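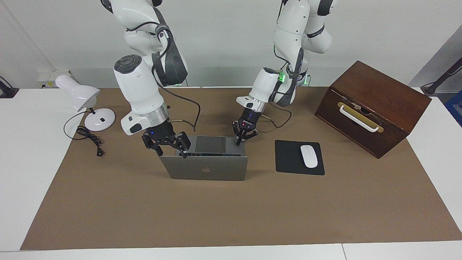 Ranger un bureau, est-ce qu'un robot sait faire ? Mon avis après quatre semaines avec le Plillwood à deux bras

Publié dans : Essais, Maison et atelier

Bon, je vous préviens tout de suite, je ne suis pas du genre à m'extasier devant un bras articulé. J'ai eu trois aspirateurs autonomes, dont un qui mangeait les lacets, et une tondeuse qui s'est noyée dans la mare du voisin. Alors quand Dilruba Saha m'a proposé de passer à l'atelier Fenis pour essayer le poste Plillwood (deux bras blancs, deux pinces noires, une table et c'est parti), j'ai dit oui surtout pour le café.

J'y suis retournée tous les mardis pendant un mois !

Ce que je voulais savoir est très bête. Le soir, mon bureau ressemble à un vide-grenier : l'ordinateur resté ouvert, la souris, la lampe avec son fil qui traîne partout, une boîte en bois où je range les papiers que je ne veux pas voir. Est-ce qu'une machine peut me remettre ça d'équerre pendant que je fais cuire les pâtes ? On a donc installé à peu près la même chose sur la table de l'atelier, avec un grand papier brun dessous, et j'ai donné mes consignes.

Le portable

C'est la tâche que je croyais la plus facile. Fermer un ordinateur, un enfant de quatre ans le fait (en claquant, d'accord). Pour le Plillwood, c'est tout un cérémonial. Les deux pinces descendent au-dessus de la machine, une vers le couvercle, l'autre vers un coin du fond, et ça avance par petits bouts, avec des pauses où on se demande s'il réfléchit ou s'il boude. Sur 28 essais de fermeture, j'en ai compté 24 menés jusqu'au bout sans que personne n'intervienne. Franchement, je ne m'y attendais pas ! Les quatre autres fois, soit il a poussé l'ordinateur au lieu de rabattre l'écran, soit il s'est arrêté à mi-chemin et Kamrul Sikder a dû relancer.

Et la coque, me direz-vous ? Pas une rayure de toute ma période d'essai. Par contre j'avais apporté mon vieux portable de secours, hein, pas celui sur lequel j'écris cet article. Je fais confiance, mais avec modération. Ouvrir, en revanche, c'est une autre histoire. Quand l'écran est complètement fermé, il faut glisser quelque chose de fin dans la fente, et les doigts de la pince n'aiment pas ça du tout. On a vite laissé tomber.

La souris et son tapis

Là, bonne surprise. Une souris sans fil, lisse, toute ronde sur le dessus, j'étais persuadée qu'elle allait gicler comme un savon. Pas du tout, il la prend par les flancs et la repose au milieu du tapis. Le tapis lui-même, il ne sait pas le redresser. S'il est de travers, il reste de travers, et si vous êtes comme moi ça va vous gratter le cerveau toute la soirée. Une fois il l'a emporté d'un coup avec la souris dessus, et je lui ai presque applaudi, mais Kamrul m'a dit que ce n'était pas voulu.

Le fil de la lampe, alias le drame

Si vous ne deviez lire qu'un paragraphe, prenez celui-ci. Un câble électrique en boucles molles sur une table, pour nous ce n'est rien, on attrape, on enroule, on n'y pense même pas. Le robot, lui, attrape un bout, le reste suit ou ne suit pas, une boucle se coince sous le pied de la lampe, et on repart de zéro. Je l'ai vu tourner 12 minutes autour d'une prise mâle posée à plat. Il a réussi à faire un paquet à peu près présentable deux fois en tout, et encore, j'appelle ça un paquet parce que je suis gentille.

Dilruba dit que les fils, c'est le cauchemar de tout le monde dans le métier. Elle avait passé l'hiver avant sur un appareil Astska à un seul bras, et à l'en croire c'était pire : il tirait, et la lampe venait avec.

La boîte en bois

Couvercle à charnière, petit loquet en métal, poignée blanche sur le devant. Soulever le couvercle : oui, quand le loquet est déjà ouvert. Défaire le loquet : non. On a essayé la boîte dans plusieurs sens, et quand elle est posée en biais il met nettement plus longtemps à se décider. J'ai noté 6 réussites pour le couvercle avant d'en avoir assez et d'aller boire mon fameux café. Il y a une poignée, alors je pensais naïvement qu'il s'en servirait pour la tirer vers lui. Il l'a ignorée superbement.

Et au quotidien ?

Parlons de ce qui fâche. C'est gros. Deux bras suspendus au-dessus d'une table, avec leurs câbles noirs qui font des boucles, dans mon salon je ne vois pas où je mettrais ça (à la place du canapé, à la rigueur ?). Le bruit est supportable, un petit ronron avec des clics. Les voyants sont discrets, bleu, vert, rouge, j'ai fini par les trouver jolis le soir.

Côté réglages, c'est encore une affaire de spécialiste. L'interface, Navaratnam, est en anglais, avec des menus dans des menus, et le jour où j'ai voulu ajouter une tâche toute seule j'ai tout figé. Kamrul a été très poli.

La vitesse, enfin. Pour remettre en ordre une table que je range en une minute montre en main, il faut compter la cuisson des pâtes, la vaisselle et un épisode de série.

Ce que j'ai aimé : la douceur des gestes sur le portable, la souris, le fait qu'il s'arrête tout de suite quand on le lui demande.

Ce que j'ai moins aimé : les fils, les loquets, la lenteur, l'encombrement, les menus.

Ma note : trois étoiles sur cinq. Pour un atelier qui referme et déplace le même objet toute la journée, je comprends l'intérêt, et Dilruba compte d'ailleurs garder le sien. Pour la maison, je passe mon tour cette année. Je retourne chez Fenis en avril, ils doivent monter des doigts plus fins sur les pinces, et j'apporterai une guirlande de Noël pour voir. Si vous avez d'autres idées de tâches à lui faire subir, mettez-les en commentaire, je prends tout !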